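Subject: Re: [dendard] 作業台の敷き段ボールと、左側の電源の山について

デンダード工房MLのみなさま

こんばんは、戸口側の机の者です。返事を書こう書こうと思っているうちに11月になってしまいました。カウコさんのメール、読んだその晩に下書きを半分まで書いて、保存したまま忘れてました。すみません！

長いので、先にカウコさんの元メールを引いておきます。途中から入った方もいると思うので、今回は削らずに全部貼ります。

Kauko Mustonen さんの投稿:
> みなさん、こんばんは。カウコです。
>
> 作業台の敷物のことで相談させてください。うちの机は合板の天板に緑のカッターマットを敷いているのですが、マットが反ってきて、四隅がいつも浮いています。上に物を置いて押さえているので、押さえの物が場所を取り、作業する場所がだんだん狭くなります。
>
> 以前どなたかが「段ボールを敷いてテープで升目を切ると楽」と書いていたのを覚えています。これは本当に楽ですか。段ボールはすぐへこむでしょう。水をこぼしたらどうしますか。私はコーヒーをよくこぼします。
>
> それから升目の大きさ。私は配電の部品(ブレーカー、端子台、レールの切れ端など)を分けて置きたいので、細かい升のほうがいいと思っているのですが、妻は「細かく切ると結局どこにも置けなくなる」と言います。台所の引き出しで経験済みだそうです。
>
> 最後に、電源まわり。ACアダプターが全部黒いので、どれがどれだか分かりません。ノートパソコンのを抜いたつもりで、別のを抜きました。二回やりました。何か印をつけている方がいたら、やり方を教えてください。Clorikのラベルを買うべきでしょうか。
>
> テープはDraltexの布テープを一巻持っています。これで升目を切って大丈夫でしょうか。
>
> カウコ

では順番に。

段ボールの敷物、言い出したのはたぶん私です。「本当に楽ですか」と聞かれると急に弱気になりますが、私は楽だと思ってます。カッターマットのいいところは丈夫なところ、段ボールのいいところは丈夫じゃないところ、というか、汚れても切れても惜しくないところなんですよね。ちょっとした寸法をその場にボールペンで書けるし、電線の切り口でひっかいても気になりません。マットに書いたらあとで後悔するようなことを、平気で書いちゃえる。うちの自宅の机なんて、電話番号やら買い物のメモやら、天板だかノートだか分からない状態になってます。

へこみはします。します、が、へこむのはだいたい決まった場所です。私の場合は手前の右、ペンチを置くところ。そこだけ切り抜いて、同じ大きさに切った別の段ボールをはめて、裏からテープで留めると、見た目は継ぎはぎですけど平らになります。全部敷き直すのは面倒なので、私はこの継ぎはぎでずいぶん延命してます。

選ぶときは、できれば大きい一枚のものを。冷蔵庫とか洗濯機とか、大物家電の箱の側面がいいです。小さい箱を何枚もつなぐと、継ぎ目にネジが落ちます。M3のなべネジが継ぎ目に立って挟まって、その上に基板を置いて「がたつくなあ」なんて言いながら二時間作業したことがあります。あれは悲しかった。折り目の入っているところも避けてください。折り目って、いくら押さえて伸ばしても次の日には戻ってるんですよ。重しを載せて一晩置いても戻りました。

あと、目の向き。中の波の筋が、自分から見て奥行きの方向に走るように敷くのが私は好きです。横向きにすると、肘をついたときに筋に沿ってぺこっと折れるんです。このへんは好みの問題で、前に工房で話したら「逆だろう」と言う人もいましたから、いちど切る前に両方敷いて肘をついてみてください。

コーヒーは……拭いてもだめです。しみます。こぼしたところは乾かすと波打つので、さっきの継ぎはぎで替えます。私は飲み物だけは別の小さい台に置くようにしました。踏み台を横に持ってきて、そこがカップの席です。カウコさんもまず席をひとつ作ってみてください。

さて升目です。奥さまの台所の引き出し理論、大賛成です！細かく切った引き出しって、最初の一日だけ美しいんですよね。計量スプーンの升に計量スプーンを入れて、うっとりして、次の週に少し大きいスプーンを買って、入らない。私も昔、机の升をものすごく細かく切ったことがあります。ネジの長さごとに升を割り当てるつもりで。で、ドライバーを置こうとしたら三つの升にまたがる。ニッパーも、またがる。またがった下にネジがある。結局ドライバーは床に置いてました。

今の自宅の机は一升を30センチにしています。置きたい物の中で一番大きいもの(私ならテスターを開いて置いた大きさ)が入って、まわりに指の入る余裕があるところで決めました。細かい部品は升の中に浅い皿を置いて、その皿の中で分けます。皿ごと動かせるので、升のほうは大きいままで困らないです。皿は豆腐の空きパックを洗ったものが一番です。白いから、黒い小さい部品が見つけやすい。

配電の部品でやるなら、一升に一件、という使い方がおすすめです。ブレーカーを一個見るなら、その升にはそのブレーカーと、その件のメモ。別のを見るときは隣の升。端子台は端子台で一升。升が余っても埋めないこと。余ってる升を見るとつい物を置きたくなるんですけど、そこをぐっとこらえる。こらえるのが一番むずかしい。
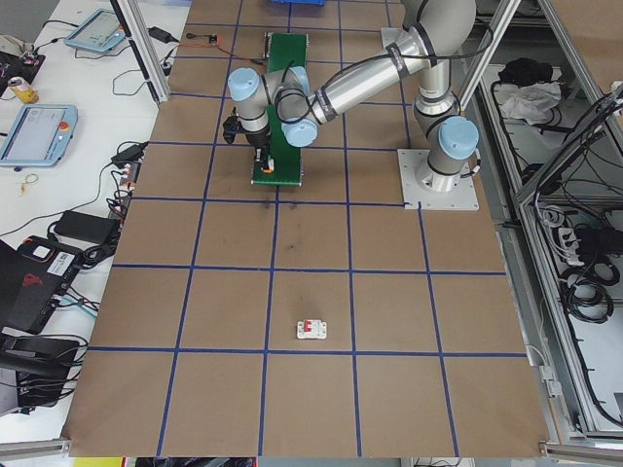

段ボールに紺のテープで升目。白いブレーカーは手前寄りの升の中、左の白い台が電源まわり。

升とブレーカーの大きさの感じ、これで伝わるでしょうか。升の中にぽつんと一個、くらいがちょうどいいと私は思ってます。赤いスイッチがついているので小さくても目に入りますし、まわりに余白があると、手に取るとき隣の物をひっかけない。段ボールのほうには薄い黒ずみもついてますね。私はこのくらいの汚れだったら替えません。カッターマットだったらたぶん洗剤で拭きたくなって、拭くために全部どかして、どかしたついでに配置が変わって、その日はもう何も進まない、というのが私のいつもの流れです。

テープの色は濃いのがいいです。茶色の段ボールに養生テープの薄い緑とかを貼ると、夕方の明かりでは見えなくなります。濃い青や紺なら、ちらっと見ただけで線が分かります。黒もはっきり見えるんですけど、黒い電線を置いたときに線と電線がごっちゃになるので、私はやめました。一度、テープの線の上に黒い電線がぴったり重なって、ないないと探し回ったことがあるんです。目の前にありました。

それでDraltexの布テープですが、私はおすすめしません。丈夫すぎるんです。貼るのはいいけど、はがすときに段ボールの表の紙を全部持っていきます。升目って、一回で決まらないんですよ。最初に切った升が使いにくくて、線を一本ずらしたくなる。そのときに表の紙がべろっとめくれて、毛羽だったところに小さい部品がひっかかるようになります。一巻お持ちなら、外周のふち、段ボールと天板を留めるところに使うのはいいと思います。そこは動かさないので。升目のほうは幅の細い紙系のテープにしてください。ビジャヌエバ(Villanueva)の通りの文具屋で、私は375円のを買いました。奥の棚の下の段、荷札の隣です。レジの横にも似たのが出てますが、あれはのりが弱くて、冬になると端から起きてきます。

貼り方。ものさしで印をつけるのは両端だけで大丈夫です。両端に鉛筆でちょんと印をつけて、テープを少し引っ張り気味にして端から端まで一息に渡して、宙に浮かせたまま位置を合わせて、真ん中を指で落とす。それから左右になでる。途中で切って継ぐと、そこから曲がります。縦を全部貼ってから横です。交差するところは重なりが少し厚くなりますけど、爪の背でこすればほとんど気になりません。私は最初、交差のところを四角く切り抜いて平らにしようとして、一本目で段ボールまで切りました。やめたほうがいいです。

テープの端は、天板のふちで裏に折り込んでください。表で切りっぱなしにすると袖口にくっつきます。セーターの人は特に。

で、いよいよ電源まわり。

これはもう、大きな口はたたけません。さっきの画像の左側をご覧のとおりです。テーブルタップは口がぎっしりだし、アダプターは上のほうにも下のほうにも黒いのがごろごろしてるし、ケーブルは絡んでるし、緑の線の小さい輪っかまで転がってる。升目を切った側と、切ってない側と、同じ部屋でどうしてこんなに違うのかと思いますよね。私の自宅も同じです。升目のある机の上はきれいで、その横の台が大変なことになっています。

それでも、アダプターの見分けだけはなんとかなったので、そこを書きます。

カウコさんは「ラベルを買うべきでしょうか」と書いてましたが、まずは買わずにやってみませんか。印をつける場所が大事なんです。私は最初、アダプターの本体に名前を書いた紙を貼ってました。ところが抜くときに見ているのは、本体じゃなくてプラグのほうなんですよね。タップに刺さったプラグをじっと見て、「どれだっけ」とケーブルをたどって、たどっている途中で別のと絡んでいて、えいやで抜く。カウコさんが二回やったのも、きっとこれです。私はもっとやってます。

なので、印はプラグの根元につけます。プラグから指2本ぶんのところに色つきのビニールテープをくるっと一巻き。同じ色を反対側の、機械に刺さるほうの先っぽにも巻きます。つまり一本につき両端に同じ色。本体には何もつけなくていいです。色は机の上にある機械と対応させて、ノートパソコンは赤、はんだごては黄色、スタンドは白、というふうに。どの色が何かは、タップの横の壁に紙で貼っておきます。覚えるからいらないと思ったんですけど、三日で忘れました。

色は6色までにしておくのがいいと思います。それより増えると、青と紺、橙と赤で迷い始めます。うちは途中で色が足りなくなって「赤に白の縞」とかを作り始めて、床屋さんみたいになった時点で、そもそもつなぎっぱなしの機械が多すぎるんだと気がつきました。使ってないのを抜いて箱にしまったら、色が余りました。

Clorikのラベルは、私も持っています。字がきれいに出て気持ちいいんですけど、細い丸いケーブルに旗みたいに巻くと、旗どうしがひっかかるんです。束から一本抜こうとすると全部ついてくる。平らなところ、引き出しの前とか箱の横とかに貼るにはとてもいいので、買うならそっち用と思って買ってください。奥さまの台所の引き出しにも使えるかも！(怒られたらすみません)

絡みのほうは、余った長さをその場で束ねるしかないと思ってます。面ファスナーの短いのを、アダプター一個に一本、つけっぱなしにしておく。結束バンドでぎゅっと締めるのは私はやりません。机の配置を変えるたびに切ることになるし、切るときにケーブルの皮まで切りそうで怖い。束ねる輪は手のひらくらいの大きさで、ゆるく。きつく小さく巻くと癖がついて、伸ばしたときにくるくるのままになります。

それとタップは、台の上に置くか下に吊るすか。ずっと迷っていて、まだ決まってません。上に置くと場所は取るけど、刺さり具合が見えるしほこりにも気づく。下に吊るすと机は広くなるんですけど、抜き差しのたびにもぐって、出てくるときに頭を打つ。うちは一度吊るして、上に戻しました。吊るしてうまくいっている方、いませんか？特に、重いアダプターが下向きに刺さっていても抜けてこない工夫があったら知りたいです。今のところ私の案は「アダプターだけ短い延長コードを介して棚に寝かせる」なんですが、延長コードのぶんだけまたケーブルが増えるわけで、何をやってるんだか分からなくなります。

あ、それから、カウコさん、敷く前にカッターマットを捨てないでくださいね。反ったマットは、裏返して段ボールの下に敷くと滑り止めになります。四隅の浮いているのも、段ボールの外周をさっきのDraltexで天板にしっかり留めれば押さえられるはずです。うちのマットは小さいので、真ん中に一枚あるだけなんですけど、それでも敷物がずれなくなりました。ただし厚みのぶん、マットのふちのところで段ボールに段ができます。マットが天板いっぱいの大きさなら関係ないので、カウコさんのところは大丈夫そうですね。

升目ができたら、どのくらいの大きさにしたか教えてください。配電の部品だと私のより小さくていいのかもしれないし、レールの切れ端が長いなら逆に、隣どうしをつなげた細長い升が一つあると便利かもしれません。その場合は間のテープを一本貼らないでおくだけです。レールは転がらないからいいですよね、うちは丸い棒があるので、升があっても転がって出ていきます。

紙テープの残りが半巻きほどあるので、次に工房に行くとき戸口の棚に置いておきます。試しに一、二本引いてみたい方はどうぞ。はさみは戻しておいてください、前のがまだ行方不明です。

戸口側の机より

追伸:豆腐のパックは絹ごしのほうが浅いです。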